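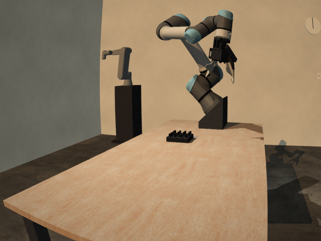
Wutness replied: Same fault in our cell. Check the tool offset before you touch the gripper.

Print | E-mail this ticket

Ticket 269, Geloseck simulated cell. Fingers stop short of the studded block. Offset checked, found 5 mm out in Z and corrected.
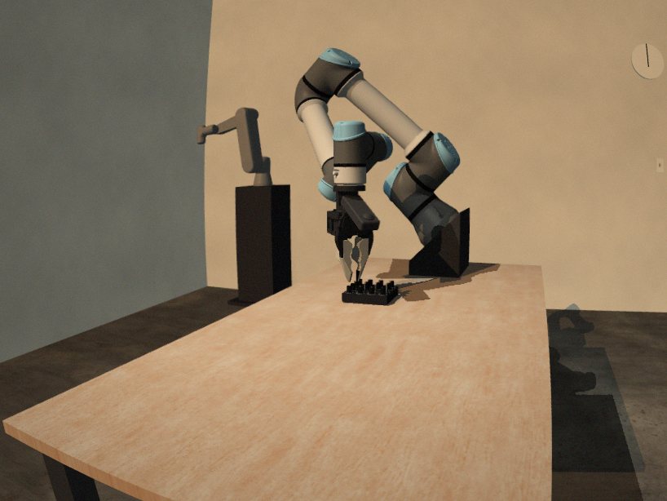 Pokum, 20th April

Reran the approach at the lower speed. Block position left alone. Log saved as run 21.

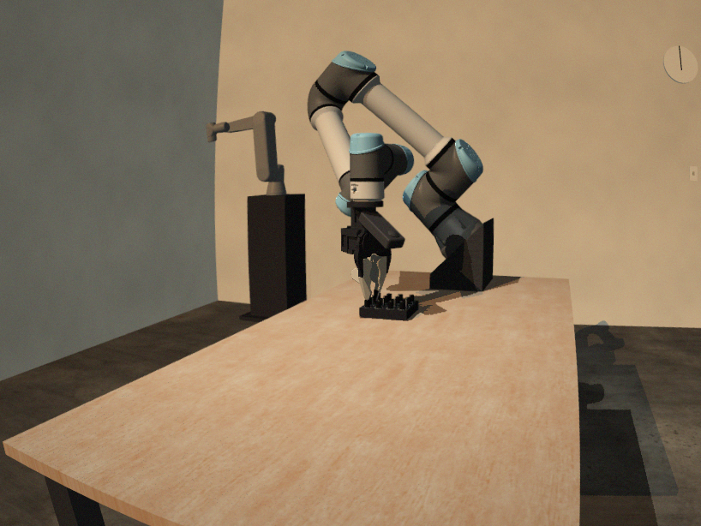

Fingertips at the left rear of the block.

2 comments | 0 shares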